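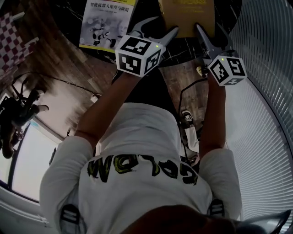
Brinness Asset Services reminds clients that the record date for the Stovier dividend is Mon 25 November. A white T-shirt with large lettering across the back may carry a name for years; a share register can change daily, and payment follows the name entered on the record date.

Holders of 600 shares or fewer will be paid in cash. Larger holders may elect new shares -- the form is available from Nele Lenz in Client Records.

Shares bought on or after the ex-dividend date do not carry this payment. Orders already placed are not affected.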